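# Okay, I'm a bamboo board person now

I held out for years. We had a horrid plastic chopping board that went grey down the middle and slid about every time I tackled a pumpkin, and I kept telling myself it was fine because it went in the dishwasher. Then in August I wandered into a kitchen shop in Jindgate looking for a peeler and came out with a bamboo board (and no peeler, still using the old one).

I love it! It cost me $57, which made me gulp a bit, but I've used it for every single meal since. The best part is the groove that runs around the inside of the edge. I chopped tomatoes for a big batch of relish and the juice stayed put instead of dribbling over the bench and into the cutlery drawer. Same with oranges, same with a roast chook, which is the messiest job in our house.

My other new habit is keeping a bowl right on the board while I cook. Scraps go in it, or garlic, or whatever's been chopped and is waiting its turn.

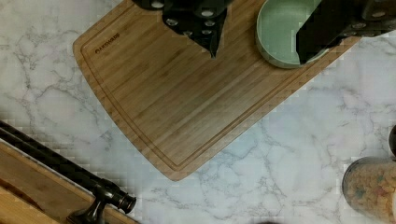

*The board and the pale green bowl, on the marble.*

I'm mad about that green. It's a soft, minty sort of colour and it makes even onion skins look cheerful. I've got my eye on a bigger one for salads, but the one I want is $60 and I've been told (by myself) to wait until after Christmas.

Looking after bamboo is easy enough so far. I wash it by hand, wipe it down and stand it on its side by the window to dry. Once a month it gets a rub with food-grade mineral oil, left on overnight, and the stripes in the grain come up beautifully. I do the wooden spoons at the same time, all 9 of them, and my hands feel lovely afterwards.

Next up is the relish recipe, which I'll post once I've worked out how much sugar I really put in. I was tasting as I went and forgot to write it down!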